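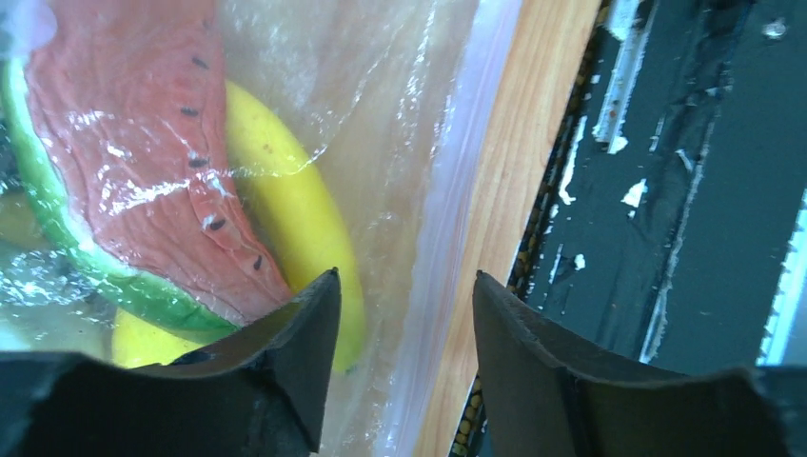 Play food: change to bagged pairs

Wollumero Toy Library, storage and handling notes

The play food section has been repacked. Until this summer the pieces went out in mixed tubs, with a printed list taped inside the lid. Checking a tub at return meant emptying it, sorting the contents by kind and comparing them with the list, and a missing piece often came to light one or two loans after it had gone. The tubs have been withdrawn. Play food is now stored and lent in clear zip-top bags, two pieces to a bag, the watermelon slice with the banana being typical of the fruit range.

The section holds 1,513 pieces in 757 bags. The odd piece is a pear, which has a bag to itself until a partner is found. Its catalog entry is marked "single" and it can be borrowed in the usual way.

How the pairs were chosen

Pieces were paired by outline first and color second. Two round fruits of similar size look much the same through creased plastic, so an orange is no longer stored with a peach. A wedge and a long curved piece can be told apart at a glance, even when one lies partly over the other. Red and yellow are easy to separate under the lights in the main room. Dark green and dark purple are not, and the eggplants have been moved out of the cucumber bags for that reason.

Weight was considered and then dropped as a criterion. The difference between the lightest and heaviest pieces is too small to affect the seal.

Slices are treated as whole pieces for lending. A watermelon slice is one item and a half lemon is one item. Cutting sets, where the parts of one fruit join together, are excluded from the scheme and stay in their own boxes on the lower shelf.

Bags

We compared two clear bags before ordering. The Sternov was the thicker of them and stood up better in the bin, but its seal was stiff and several testers left the last part of it open. The Bạch is thinner and creases more, and its seal closes in one pass. We ordered the Bạch. Creased plastic throws glare, and a piece can be hard to make out from one side. Tilting the bag normally clears it. Please do not open a bag at the shelf to check what is in it.

No paper goes inside the bags. Inserts were tried in the spring and ended up in front of the contents. The catalog number is on a tag clipped to the bin, with the pair numbers listed in order.

Bags are not toys. Take the pieces out before handing them to a child, and keep the empty bag out of reach until it is time to pack up.

Packing for return

1. Wipe each piece with a damp cloth. Do not soak. Seams let water in and it does not come out again.
2. Leave the pieces on a towel until dry to the touch, overnight if they are fabric or foam.
3. Put the larger piece in first, lying flat, with any pointed end toward a corner of the bag.
4. Put the second piece in behind it or alongside it. Overlap is acceptable. Folding is not.
5. Press the bag flat with the palm, working toward the seal.
6. Close the seal from one end to the other between finger and thumb, then run back along it once.

A bag that will not close is usually holding a piece from another pair. Compare the contents with the line on your loan slip before forcing it.

Checking at the desk

Bags are checked closed. The desk compares the two shapes with the catalog picture, turns the bag over, and looks at the seal. A bag is opened only if moisture or a loose fragment shows through the plastic. Small printed or applied details, such as seeds, are compared with the picture too, so if one has come off, tell us at the desk and bring the part if you have it. There is no charge for wear.

Returns go in the gray trays on the left of the counter, seal edge up. Bags laid flat slide under each other and get missed.

Catalog

Records have been moved to Simgate, which allows one entry per bag in place of one per tub. Old tub numbers no longer work. If your reservation was made under a tub number, it has been converted to the bags that came from that tub, and you may find more lines on your account than you expect. Each line is a pair. Remove any you do not want before collection.

The limit is eight bags per loan. A household that wants a full shop counter can borrow a second lot on a second card. The till, scales and baskets are cataloged under role play and do not count toward the limit.

Searching by fruit name returns every bag containing that fruit, whichever piece it is packed with. Searching by two names returns only the matching pair. Spelling matters: "watermelon" is one word in the catalog and "water melon" returns nothing. This will be corrected in the next update.

Known problems

Some banana entries still show the catalog picture from the old tubs. The number is right and the picture is wrong. They are being replaced in number order.

Bread and pastry pieces shed color onto light-colored fruit if packed together damp. They are now paired only with each other.

Worn seals should be reported and not taped. Tape leaves residue on the pieces, and spare bags are kept under the counter.

Vegetables in the overflow cabinet are still in tubs and cannot be reserved online. They will be bagged in November, after which the cabinet goes over to puzzles.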